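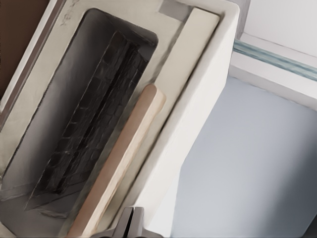 4.2 Retention of settings in shared kitchens

Shared kitchens in Drullville were surveyed to establish how residents learn the settings of an unfamiliar appliance. Of the 229 residents approached, 200 returned the form. Recall was scored on a scale of 0 to 5.

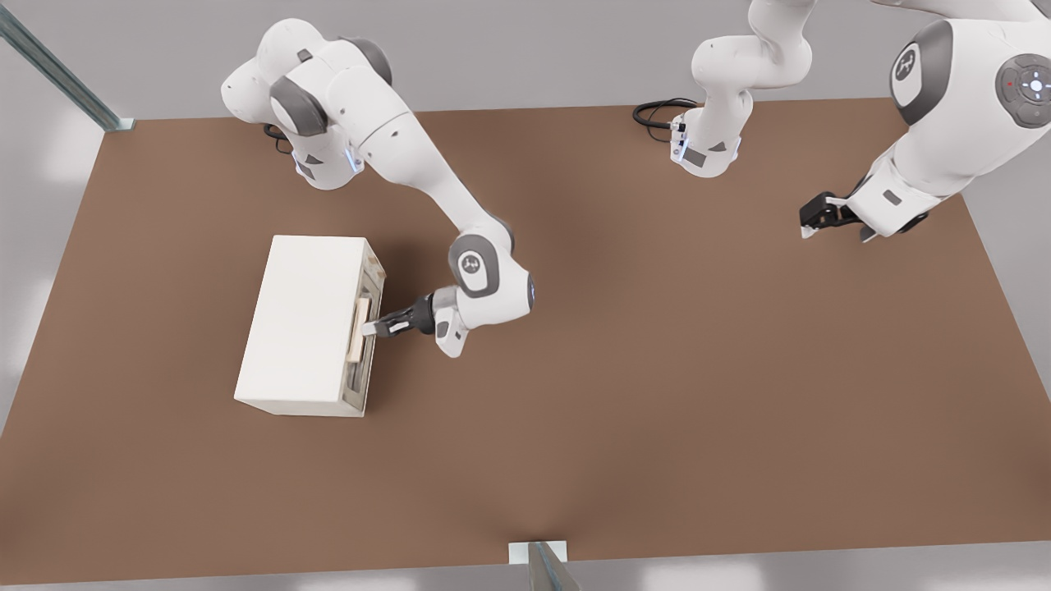

Figure 5. White cabinet on a brown tabletop, seen from above and in front.

Printed instructions were read once and seldom consulted again — a pattern also noted by Teixeira.

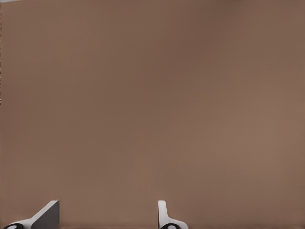
Which residents remembered the settings longest?
Those who had been shown them by a neighbour, with a median of 14 weeks.

The scoring sheet was adapted from the Clutari form, with the items on cleaning removed.
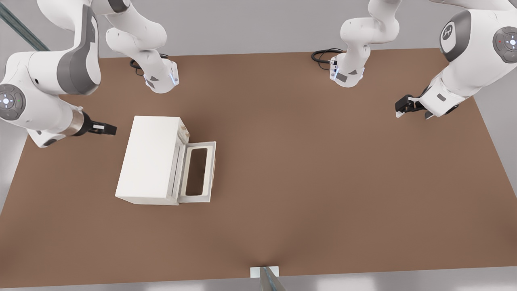 Drullville, September

Second-round forms were collected by Gagnon in the early evening. Residents who had moved out between rounds were excluded from the medians.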